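Hot-desking

Hot-desking is a way of arranging an office in which desks are shared and no member of staff has a fixed place. Workers take whichever desk is free when they arrive and clear it when they leave. It is most common in firms where many people work part of the week from home or travel to see clients.

Background

Shared desks were first used by sales teams and auditors, who spent little time in the office. The practice spread as laptops replaced desktop computers and rents rose. A firm that adopts it usually sets a desk ratio, meaning the number of desks compared with the number of staff. At the Ukville office of the packaging firm Silska, 126 desks were provided for 200 staff.

Forms

In open hot-desking, seats are taken on a first come, first served basis. In a booked system, often called hotelling, staff reserve a desk through an app or a wall screen. Grukby, a booking program used by smaller firms, releases a desk if the person has not checked in by 10 a.m. A third form, the team zone, keeps a group of desks for one department but leaves the seats within it open.

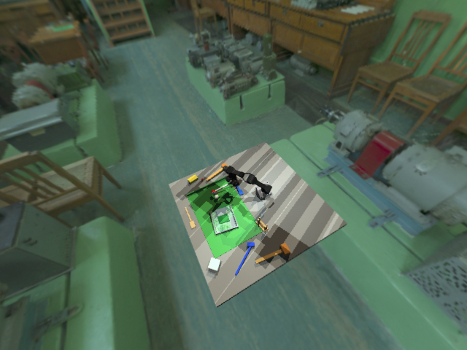
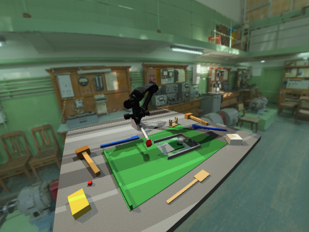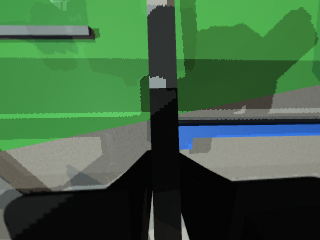 Simulated views with black robot parts.

Personal belongings are normally kept in lockers. Some offices have a clear desk rule, under which anything left out overnight is moved to a store cupboard.

Effects on staff

Supporters say that hot-desking saves money and helps people from different departments to meet. Complaints tend to be about noise, dirty keyboards, chairs that need adjusting every morning and time lost looking for a seat. Staff who arrive later, often parents who do the school run, may find only the least popular desks left.

Informal ownership is common. Ese Haruna, who studied the Ukville office over 12 weeks, found that 49 members of staff sat at the same desk on almost every visit, and that newcomers who took one of these desks were usually asked to move. She called this "soft claiming" and noted that a mug or cardigan was enough to mark a place.

Adjustments

Workers who need a particular chair, screen or desk height may be given a fixed place as a workplace adjustment. The furniture supplier Nasr sells desks that store a user's preferred height on a staff card, though these cost more than standard models.

See also

Open-plan office
Flexible working
Clear desk policy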